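Notes on the Vinenau Sessions

Listeners who have followed these pages for some time will know that I seldom write about a recording before it has been released. I make an exception for the sessions led by the trombonist Sibusiso Jacobs at the Vinenau hall, partly because I was permitted to attend on both days and partly because the release date has now been moved twice. The album will carry the title Ereo. It is expected in June, on the Verstraete label, and I have heard rough mixes of everything that is likely to appear on it.

Mr. Jacobs leads a band of six: trombone, alto saxophone, guitar, piano, bass and drums. The choice of guitar and piano together is a risk in a group of this size. Both instruments want the same middle ground, and in a good many bands one of them ends up waiting for the other to finish. Mr. Jacobs has dealt with the matter in his writing. The guitar is given short, repeated figures high on the neck, of the kind that dance bands once used to carry a tune through a long evening, and the piano is kept low and sparse until the solos begin. On the second piece, "Bumstead," the pianist plays nothing at all for the first two choruses. When the left hand finally enters under the saxophone, the effect is considerable.

The title of that piece has already caused some confusion. It refers to a street, and the composer asked me to make this clear.

I should say something of the hall. Vinenau was built for choirs and it still favors them. The ceiling is high, the floor is bare, and a snare drum struck with any force will return to the player a moment later from the back wall. On the first morning the engineer moved the drums three times before settling on a position beneath the gallery, with the bass directly in front and the two horns facing inward. No headphones were used. The musicians played in one room, at the level they would use for a small audience, and balanced themselves by ear. Anyone who has grown used to the close, dry sound of most current jazz recordings may need a little time with the result. The trombone in particular has air around it, and some of the quieter saxophone phrases sit farther back than I would have placed them.
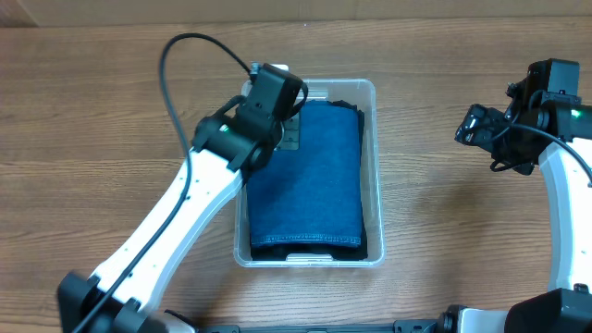

The repertoire consists of eight pieces, of which seven are by Mr. Jacobs. The remaining one is a hymn, arranged for the two horns and bass, and it was recorded in a single take at the end of the first evening. I had heard the trio arrangement once before, in concert, where it ran much longer and included a bass solo. The solo has been removed. The melody is now played through twice, the second time with the saxophone a sixth above the trombone, and the piece ends. It is the shortest item on the album and I suspect it will be the one most often played on the radio.

Tempo is a subject on which Mr. Jacobs holds firm views. He told me that young bands play fast because they have been praised for it, and that he was no different when he was starting out. The opening piece was written at a marking of 94 and rehearsed there for several weeks. At the session he counted it off well below that. The drummer, who had evidently prepared something busier, reduced his part to brushes and a single cymbal, and the first complete take was the one retained. The version at the original tempo was also recorded. I heard it in the control room and found it entirely competent -- perhaps a little too pleased with itself.

The long central work, "Four Letters Home," will divide opinion. It lasts nearly 70 minutes in concert, and for the recording it has been cut to something that can share an album with other music. The first and third sections have survived the reduction well. The second, which depends on a slow accumulation of voices over a walking bass, now reaches its high point before the ear has been properly prepared for it. I raised this with the composer, who did not disagree. He has asked the label to consider issuing the full version separately, and I understand that a concert recording of adequate quality exists. I would urge Verstraete to give the request serious attention.

The playing throughout is of a high standard. The alto saxophonist has a thin, slightly sharp tone that I resisted at first and have since come to value, above all in the ensemble passages, where it cuts through without any increase in volume. The bassist's intonation in the upper register is excellent. I have reservations about the guitar solo on the sixth piece, which goes on for several choruses after it has made its point, and I am told that an alternative take is under consideration. Mr. Jacobs himself solos on only half of the pieces. His playing has become more economical over the years, and he now leaves rests in places where I can remember him filling every bar. The growling, vocal sound that he used so freely on his earlier records appears once, in the last minute of "Bumstead."

A word on the presentation. The notes that accompany the rough mixes are brief and give no account of the older songs on which several of the melodies draw. Two of the guitar figures, to my ear, come from dance tunes that listeners of a certain age will recognize at once, and their origin ought to be acknowledged in print. I have written to the label on this point and have received a courteous reply.

The band will perform the album at Vinenau in the week of its release, with "Four Letters Home" given complete in the second half. Doors open at 7 p.m. Seats in the gallery are unreserved, and readers who are able to choose should sit upstairs on the left, where the piano can be heard most clearly.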